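4. House rules for the simulated kitchen

I said in the introduction that this paper came out of an argument, and this is the section where the argument lives. When Oľga Kubíček and I started at Daster we had a perfectly good written standard for the real arm. It covered speed limits, the keep-out area, who may stand where, who holds the stop button. For the simulated arm we had nothing at all, and people treated it accordingly. You could drive the gripper through a worktop at full tilt, shrug, reset and carry on (I did this more than anyone, so I'm not pointing fingers).

The trouble is that habits travel. A policy trained on runs where clipping the counter costs nothing will clip the counter, and a person who has spent the morning teleoperating that way will come downstairs to the real cell in the afternoon with the same loose wrists. So we sat down and wrote a set of rules for simulated work, which we call the Stutell rules after the scene library they were first tried on. They've been changed a good deal. I'll go through the ones that survived.

4.1 What the rules say

The first is the dullest and it caused the most grumbling. Every run has to start from a scene that has been saved, named and locked. You may not nudge a plate out of the way because it's annoying you. If a plate is badly placed, you make a new scene with the plate somewhere else, give it a new name, and both versions stay in the library. I fought this one for weeks and lost, and I now think Oľga was right, mainly because we went back to some of my early runs and couldn't rebuild a single one.

The second rule is about contact. Touching the item you've been told to handle is fine. Touching the surface it rests on is fine below a force limit written into the task sheet. Anything else counts as a collision and ends the run there and then, even if the task would have gone on to succeed. We did try a softer version in which small bumps were logged and forgiven. All that happened was that everybody started arguing over the word "small"!

Third, the last stretch of any approach to a work surface is made slowly and from above, unless the task sheet gives a different direction. By "last stretch" we mean the final 20 cm over the counter. This is copied almost word for word from our rules for the real cell, and that was rather the point: wherever a sentence could be lifted straight across, we lifted it. Where it couldn't (there's no sense in asking for safety shoes in a simulator) we left it out and didn't go hunting for an equivalent.

Fourth, thin flat things get their own task sheet. They slide, they stack, they poke into one another in ways that physics engines handle badly, and the fingers have very little to close on. Before this rule, people would happily reuse the sheet for cups and then wonder why the force readings looked like a seismograph. The flat sheet asks for a lower force limit and for a note on whatever is lying underneath the item, so that a reader can tell a clean pick from one that dragged the lower layer along.

Fifth, clutter stays in. It's very tempting to strip a scene down to the arm and the one thing you care about, and it does run faster. But our users at Dankwa, who fit out small kitchens for assisted living, kept telling us that their worktops never look like that. So a scene that's going to be used for any published figure must keep its ordinary kitchen things, including the ones the arm has no business with.

4.2 A worked case

The flat-item sheet is the one we get asked about most, so I've picked a moment from that family of tasks. The arm is over the counter with the wrist turned down and the fingers pointing straight at the worktop, their tips at a flat, pointed piece that lies partly over a flat stack. A plate, a cup and a pot are on the counter too, and the second rule applies to all of them.
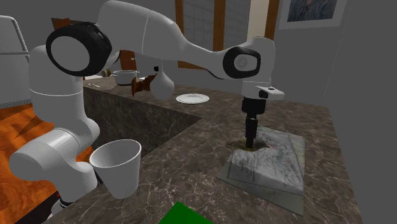
Figure 2. Simulated kitchen, flat-item task, gripper vertical over the worktop.

Two things about the sheet for this case are worth mentioning. One is that the stack had to be declared as a surface, or contact with it would have ended the run under the second rule. We'd forgotten about that when we wrote the first draft, and the fix was a single extra line on the form. The other is the cup. It stands near the front edge, fairly close to the lower part of the arm, and when Oľga reviewed the sheet she asked whether anyone had checked the elbow and the lower links as well as the gripper. I hadn't. The collision check now covers every link by default and you have to give a written reason to turn any of them off.

4.3 Where it still pinches

We ran the rules past two outside groups. The people at Lalon liked the locked scenes and disliked the automatic stop, which they felt threw away useful recoveries. I have some sympathy. A person who brushes a pot and backs off neatly has shown you something worth keeping, and at present we bin it. We're trying a separate store for such runs, kept well away from the training set, and I'll say more about that in Section 6.

Naming is a mess too. After nine rounds of edits the library holds scenes whose names differ only in a trailing letter, and I've opened the wrong one often enough to be embarrassed. The current draft, dated Wednesday, August 25, 2021, adds a short free-text line to each scene saying what was changed and by whom. It's optional for now and will be required from the next release.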